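Chapter 7
Keeping a Dismantling Cell in Good Order

By the end of this chapter you should be able to:
carry out the start-of-shift checks on a two-finger gripper cell
reset the zero point of the fingers after a change of pads
check the wrist camera against the fixture
decide when a fault can be cleared at the cell and when it has to go to the workshop

7.1 The cell used in this chapter

Most of the examples come from a single cell at the Druritcombe recycling works, where old desktop computers are taken apart for spares. The cell was built by Sutanto and has one arm, a two-finger gripper, a small camera at the wrist and a fixture that holds a computer case on its side with the cover off. The control software is Pomon. If you trained on a different make, the names of the menus will change but the order of work will not.

The cell had run 2,605 cases when Herman Rahman took over its upkeep. He found that the written routine covered the arm well and said almost nothing about the gripper. Of the 62 stoppages in the log for the previous November, 53 had been put down to the gripper or the camera. The routine set out below is the one he wrote to replace it, with small changes.

7.2 Before you touch the gripper

Put the cell in manual, send the arm to the service position and lock off the air and the power at the main panel. Hang your own tag on the lock. Wait for the pressure gauge to fall to zero before you open the guard. A gripper can still close on what is left in the line, and the gap between the fingers is just wide enough for a thumb.

Wear a wrist strap if there is a board in the fixture. Boards sold on as spares must be handled with the same care as new ones.

7.3 Fingers and pads

Wipe both fingers with a dry cloth and look along them from the side. They should be parallel for their whole length. If one leans, loosen its screws, seat it again against the shoulder and tighten the screws in turn, a little at a time. Change the pads as a pair, even when only one is worn.

After a change of pads the zero point has to be set again. Close the fingers on the 2 mm gauge, open the Pomon service page and choose Set Zero. Open and close twice more and read the value each time. If the readings differ, the pads are not seated.

7.4 Checking over an open case

A gripper that passes on the bench may still foul something once it is inside a case. The last check is therefore made over a real board, at slow speed, with one hand on the stop button. Bring the arm down to the hover height and hold it there. Look for clearance on both sides, first at the case walls and then at any cables that rise above the board.

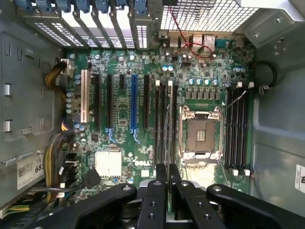 Cables give more trouble than walls, as they lie differently in every case. Tuck any high loops down by hand, with the arm locked off, before the run begins. Take extra care near an open processor socket. The contacts bend at a touch, and a board with bent contacts goes to scrap.

With the arm still at hover height, compare the camera view with the stored one. The fingers should sit in the same place in both. If they have moved, the camera bracket has slipped and must be set again using the Uditz target plate, as described in section 7.6.

Write the result in the log with the time and your initials, including when nothing was wrong.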